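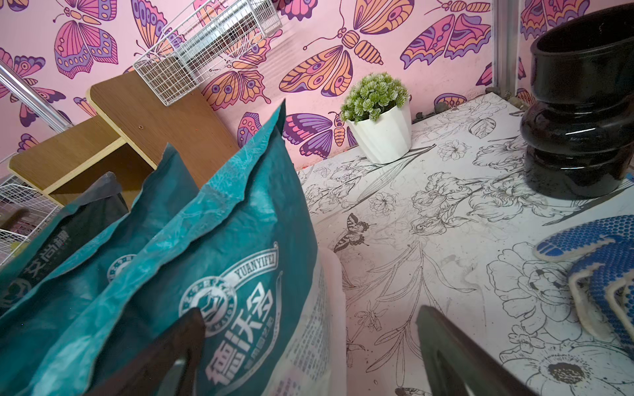 Unit 5: The grip that reported success

Courses | Labs | Readings | Login

Filed under: Fault Analysis

The Begay arm logged 2,480 picks on the Skastwood bench before the May review. Soslow, who supplied the controller, called the run clean. Read that claim slowly. "Clean" meant the fingers stopped before full close, and the software took any early stop as a held object. A folded bag edge can stop a finger. So can a snagged glove.

When our lab replayed 80 of the logged picks, 30 had nothing in the grip at the lift. The arm carried on to the drop point anyway — no alarm, no retry.

Crumpled paper bags are a fair test for this. They give way, and the finger gap tells you very little about what is held.

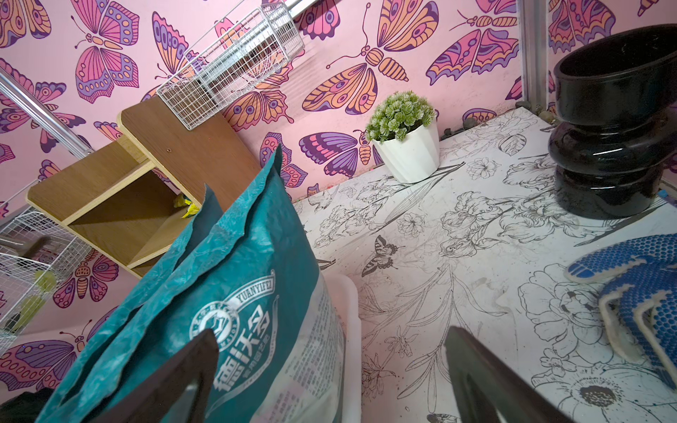
A force reading would help, though I would not trust it alone. Dollport added one and then set the threshold so low that cable drag tripped it.

For next class: write down what the log would show for a missed bag, then for a good grip. If the two lines match, the log is no evidence of either — say so in your report.

3 comments | Share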